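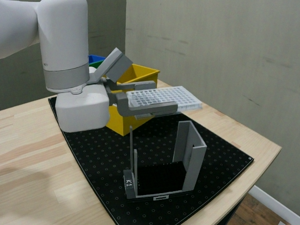 May
By Anneli Vainio

3. What people said about the Wutden bar

I should say up front that I grew up eating Wutden bars, so I'm not a neutral party. My grandmother kept them in the drawer under the telephone, and I can still tell you which end of the wrapper tore cleanly (the left, if you held the name toward you). When I started asking people in Bustotbridge what they remembered about the bar, I figured I'd get a lot of drawer-and-grandmother stories. I did get those! But mostly I got arguments about the shape.

The bar was sold with a groove across it so you could snap it and share. Almost everyone I talked to brought up the groove before they brought up the taste, and they brought it up because of some particular fight. A brother always got the bigger half. A cousin licked both halves so no one else would want one. I had 72 interviews by the end, and I'd planned to sort them by age, the way Raimo Lappalainen did in his earlier study of licorice buyers, but the ages didn't do much for me. What worked better was sorting by who had paid for the bar.

People who bought their own, usually with money from a paper route or from returning bottles, talked about hiding it. They ate it behind the Buckley store, or on the bus with a hand over it, and they could describe the taste pretty well: malt first, then the salty bit, then that waxy coating that stuck to the back of your teeth. People who were given one talked about whoever gave it to them, and plenty of them got the flavor flat wrong. One man swore it was orange. It was never orange, and I checked this with Martti Kinnunen, who worked on the mixing floor and was a little offended that I asked.

The price comes up too, and here memory goes all over the place. I was told the bar cost 5 cents, I was told it cost 15, and both groups were ready to fight me on it. They may well both be right. The old store ledgers I've been able to read show the small bar and the double bar under one name, and a kid wouldn't have cared which one the clerk wrote down. I've left prices out of the coding for that reason and kept them only in the notes.

Then there's the change in the recipe. The company never announced it, as far as I can find, and Kinnunen would only say that "the malt came from somewhere else after that." People who noticed are very sure they noticed. They'll give you the season, the coat they were wearing, the friend they complained to. I'm inclined to believe some of this and not all of it. Wenceslao Benítez read a draft of this section and pointed out that anybody who stopped eating candy at fourteen is going to feel the candy changed right around then, and I think he's onto something, though it doesn't cover the folks who kept eating it into their forties and still pick the same spring.

I went back to a handful of those people with a plain question: what did you do once it tasted different? They kept buying it. They'd complain at the counter and walk out with one anyway. I wish I'd asked this of everyone from the start, and I'd tell anyone repeating the work to put it early, before the talk wanders off to other sweets (it will, and you'll lose half an hour to caramels).

Figure 1. Rendered view of a robotic arm on a wooden platform, with three open plastic bins on the breadboard.
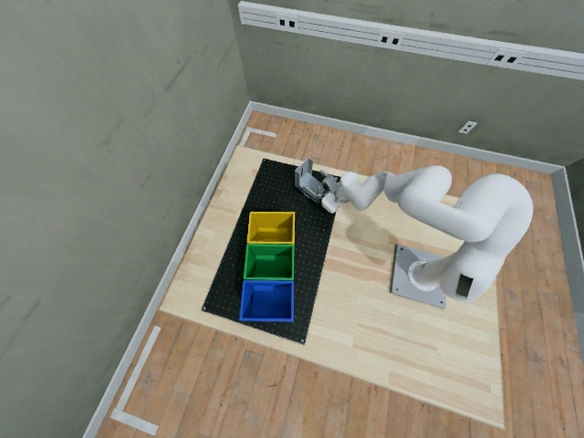
3.1 Wrappers people kept

I hadn't meant to collect wrappers at all, but people kept bringing them to the second visit, pressed in cookbooks or folded into tight little strips. The printing on the early ones is brown on cream, and the later ones add a thin red line along the seam. Pentti Juntunen lent me his whole album, and I've used it to put the undated ones in order wherever the seam was still in one piece.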